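Rukedis review, second sitting, back meeting room, June

We started at 2 and I had the laptop, so I'm the minutes again. The navigation people were all in, both of the manipulation people, purchasing, and the rep from Nerko on the speakerphone for the first part (she dropped off once and came back, so there's a gap in the licensing bit that I've filled from her email).

**Old minutes.** Read and accepted. One correction: I had written that the trial covers "all seats" and it covers two. My mistake, sorry, I've changed it in the shared copy.

**Why we're looking at it**

For anyone who missed last time: Rukedis is the simulated-house kit Nerko sells for testing home robot software before you let it loose in a real apartment. You get furnished rooms, doors that open and close, small things to leave lying on the floor, and a scoring tool that tells you whether your planner found the thing, bumped the furniture or just drove in circles for a while. We've been running Brurana for our indoor tests up to now. Everyone in the room has a complaint about Brurana and I think we heard all of them again, so I'll just put "general unhappiness noted," plus the crash on export, which the nav people want recorded every single time until it goes away.

**Demo**

We had the kit up on the big screen and went through the house the nav people have been testing in. I was told to keep this part short in the minutes and I will try!

Doors took up most of it. Our planner treats an open door like a wall that happens to be thin, and then gets confused about which room it's in once it's past one. The Rukedis houses have a lot of doors standing open at odd angles, and the manipulation side said that's much closer to how people live than anything we've built ourselves. Purchasing asked if we could just close them. We can, there's a setting, but then we'd be testing the easy version and we already have an easy version.

After doors we did fetch tasks. The job is simple to say: find the small object on the floor, work out which room it's in, report back. The kit's own label for the floor object wouldn't show on the big screen (font problem, I've logged it), so we ended up guessing, and the room split between toy car and some kind of sneaker. I said sneaker. I'd like that in the minutes in case I'm right.

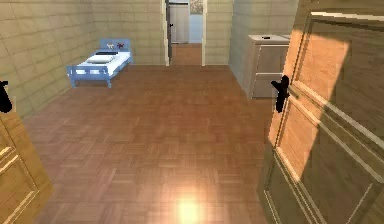
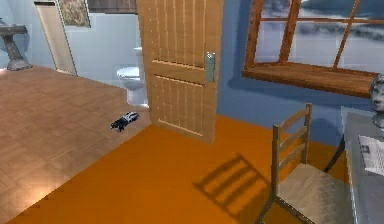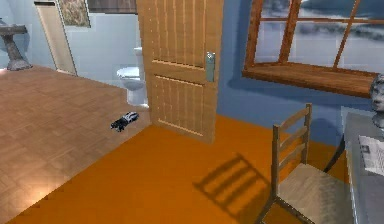 **Minutes taken by the office desk, Cisneros** | shared with everyone who attended, plus purchasing

Floors came up next, and this is where it got lively. The parquet in the kit is shiny enough to throw back a bright patch of light, and the vision half of our stack does not love that. One of the nav people said on the last overnight run the planner kept slowing down for the bright spot as if it were an obstacle. We had a fairly long back-and-forth over whether that's a fault in the kit or a fault in us. I think we landed on us. The Nerko rep said the shine can be turned down per surface, and then one of the manipulation people said please don't, my own kitchen does that every morning, and that was kind of the end of the argument.

Same thing with the chair shadow on the orange floor. It's a very hard, dark shadow, slats and all, and our segmentation wants to call it furniture. We agreed to keep that view in the test set exactly as it is. I asked who picks orange for a floor and got laughed at, but the answer is useful: the room colors are strong so that you can tell at a glance whether the planner has the right room, and you can swap them all for plainer ones from a menu. We'll do half our runs with the plain set.

The bedroom view got less time. Everyone liked it. The little blue bed with the white animal on the headboard won some hearts, and it does matter a bit for us that there's a child-size bed in the kit at all, as our wording for the customer talks about family homes and Brurana gives you one big adult bed in every house. The question there was whether the planner should go straight through to the hallway doorway at the back or check the room first. It goes straight through. It should check first. Nav have that as an action.

Somebody asked about the bust on the desk and whether our person detector fires on it. Nobody had checked. Please check.

**Scoring tool**

Mixed reviews. The nav people think it's great and want to keep it even if we don't keep the kit. Manipulation find the scores too generous on finding objects: you get full marks if the object is in view, even if the robot is looking at it through a doorway and couldn't get there. The example everybody used was the thing on the bathroom parquet by the open door. From the orange side you can see it fine, but the planner still has to deal with the door before it can claim anything. We want two scores, seen and reached, kept apart. The rep said that's possible with a script and she'd send one over. I've asked for it in writing.

Also the scoring tool names rooms in its own way and we name them in ours, so right now one of us has to sit there matching them up by hand. It's dull work and it was me last week. I'd be grateful if we could fix this before anything else on the list.

**What it costs and how it's sold**

- The trial runs 60 days and covers two seats, same as the correction above.
- After that it's a yearly license. Price is in the email from Nerko and I was asked to leave it out of the minutes, so look there.
- One license can run on up to five machines, as long as they're on the same network. Our overnight box and the desk machines are on different ones, so IT needs to tell us if that's a problem.
- Extra houses are bought separately. Purchasing was not happy to find that out in the meeting and would have liked it on the first quote.
- Houses we build ourselves in the editor belong to us and can be taken out in an open format. I asked twice and got yes twice.

Purchasing also wanted to know if we'd be paying for Brurana and Rukedis side by side. For a while, yes. The old regression results all come from Brurana and we can't throw those away in the middle of a customer project. The idea is to run both until the current project ships and then let Brurana lapse. Purchasing said "then let it lapse on time, please," and I've written that down word for word.

**Things people didn't like**

I was asked to keep a proper list so we don't talk ourselves into it.

The editor is slow to open. Everyone agrees. Once it's open it's okay.

Placing small objects is fiddly. They sometimes end up tipped over, and then you've got to decide if that was what you wanted. The nav people have started leaving them however they land, on the grounds that real floors look like that, but manipulation need a known starting pose and want a way to lock it.

The help pages are thin on doors, of all things. There's a page for hinges and a page for handles and nothing on how wide the robot needs the gap to be. The rep took that away with her.

And the sound effects! You can turn them off, it's under preferences, please turn them off in the shared office.

**Where we ended up**

No vote today. Feeling in the room was clearly for Rukedis, with manipulation holding out until they've seen the seen/reached script working. I think that's fair and so did nav, a bit grudgingly.

**Actions**

- Nav: rerun the fetch task from both sides of the bathroom door, strong colors and plain colors, and bring the results.
- Nav: change the bedroom run so it looks around before it heads for the hallway.
- Nav: run the person detector on the desk view.
- Manipulation: write down what "reached" means, in a form Nerko can work from. Half a page is plenty.
- Purchasing: get a new quote with the extra houses on it.
- IT (I'll ask them): does the overnight box count as the same network or not.
- Me: room name list, font bug, chase the rep for the script, and find out once and for all if it's a sneaker.

**Any other business**

The big screen needs a new cable. The one we have only works if you hold it. Someone has left a lunch in the meeting room fridge and it is past saving.

Next meeting when the script has come in and been tried, same room. I'll send the invite.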